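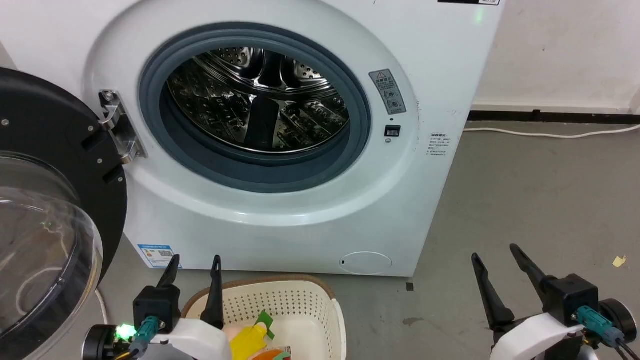

*A front-loading washer with its door open, a laundry basket below it and both arms of the system in position.*

The Wikden two-arm laundry service, offered by Birnatero on a monthly lease, deserves a fair hearing from operators of supported housing. It does not yet deserve their signatures.

The lease is set at $800 a month on a 21-month term, with service calls included for the first 1,000 operating hours. On labour alone, a residence running eight loads a day could defend that cost. The difficulty lies in the terms. Goltthorpe, the sole authorized service agent, undertakes to respond within two business days. Linen does not wait two business days.

Renzo Longo has argued that residences should lease now and negotiate later. This position misjudges where bargaining power rests. A provider seeking its first institutional clients will concede more before July than after it.

Operators should require a same-day service commitment, a right of termination without penalty and a written list of approved washer models. The rival Morelli contract already contains the second of these. Birnatero should be asked to match it.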